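Chapter 3
Who Owns a Downloaded Game?

When the handheld maker Cletum closed its online store one August, players were given 11 weeks to fetch what they had paid for. Kerubo Swai had 200 games on her account. Her machine could hold far fewer, and the company's advice was to buy a bigger memory card, which it also sold.

The word on the button had been "Buy." The word in the user agreement was "license." Most of this chapter is about the distance between those two words, and you should be wary of anyone – publisher or angry customer – who tells you it is simple.

Publishers like to say that a download is as good as a disc and easier to store. Ask what they mean by "as good." A disc of Ernley can be lent to a cousin or sold at a yard sale. The same game bought as a download stays tied to one account.

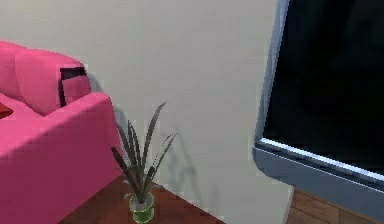 3.1 The Promise of "Forever"

Pralbridge, a mid-sized publisher, told early customers that their libraries would be "yours forever." Saulius Uibo, a lawyer, later read through 300 store agreements looking for any clause that backed up a promise of this kind. He found none. Does that prove bad faith? Not by itself. Servers cost money, and the marketing staff may never have read the contract. Keep both explanations in mind as you read the Cadwaladr case, starting with the terms its customers agreed to.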